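The Well at Flillcombe

The man from Gerton said there was water under the north field, and he said it before he had got all the way out of his truck.

Toivo Leinonen stayed on the porch step. He had paid for opinions before. The last one had come from a fellow with a degree and a laptop, and the hole that fellow picked was still out there, 690 feet deep and dry as flour, with a sheet of steel over it so the dog wouldn't go in.

"You can tell that from here?" Toivo said.

"I can tell it from the road."

His name was Juntunen. He was a wide, slow man in a clean shirt, and he carried a forked stick in a canvas sleeve like a pool cue. He wanted 3000 dollars, half now. Toivo asked what happened to the first half if the stick was wrong.

"It hasn't been wrong."

"That isn't what I asked."

Juntunen looked over at the house, where Saimi was standing behind the screen door. Toivo saw him decide which of the two of them was going to pay. He had seen a roofing salesman do the same thing, and a minister.

Saimi Jääskeläinen had kept her own name and her own checkbook. She had also hauled water from Skimitz every other day since spring, in a tank that leaked on the hills, and she was tired of it. She came out and shook the man's hand.

"Walk it, then," she said. "Walking's free?"

Walking was free.

They went up the fence line, the three of them and the dog. Juntunen held the stick out in front with his palms up. Toivo watched the wrists. He had read that it was all in the wrists, a thing so small the man himself might not know he was doing it. By the salt lick the stick dipped. It dipped again at the old gatepost, and by a patch of thistle it went down hard and stayed down.

"Here," said Juntunen. "Six gallons a minute. Could be better."

"It tells you the gallons?"

"You get a feel."

Toivo took out his handkerchief. "Would you do it again with this over your eyes?"

He expected a speech. What he got was Juntunen bending his big head down so it could be tied. Toivo turned him around, walked him back to the fence, turned him again, and let go. The dog thought it was a game and had to be held.

It took a long time. Juntunen shuffled through the grass with his mouth a little open. He missed the salt lick altogether. He walked past the gatepost on the wrong side, and Toivo looked at Saimi, and Saimi wouldn't look back. Then the stick went down. Juntunen pulled off the handkerchief and he was standing 3 yards from the thistle.

"Well," Toivo said, "thistles. You could smell them. You could feel them on your pants."

"I could," Juntunen agreed. He didn't seem insulted. He seemed like a man who had been told the same thing in a lot of fields.

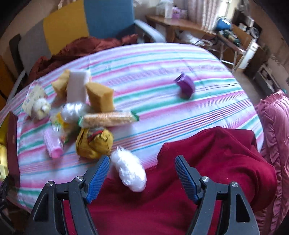

Fiction
By Saimi Jääskeläinen
5 August 2018

Saimi wrote the check at the kitchen counter. She wrote it for the half, and she pressed so hard the pen went through on the date.

"He got three yards off," Toivo said, when the truck had gone. "In a field that size. You know what the odds are, if there's water under most of it?"

"Is there water under most of it?"

"There might be."

"You told me in December there was no water under any of it."

He had said that. He went and stood at the sink and turned the tap, out of habit, and the tap coughed at him.

The drill rig was booked for the week after. Toivo called the company twice to ask what they charged to move the bit over, say, thirty feet, and both times the girl was polite and told him the hole went where the stake was. At night he lay and worked it out. If they hit, it proved nothing. Any fool could hit. If they missed, it proved what he had been saying all along, and they would be hauling from Skimitz until one of them died.

On the last evening he walked up alone with a flashlight. The stake had a strip of orange tape on it that moved in the wind. He broke a fork off the willow by the ditch, a poor one, crooked, and held it out the way he had seen it done, palms up.

He felt nothing at all. He stood there a good while longer, until Saimi called him from the porch to come in and eat.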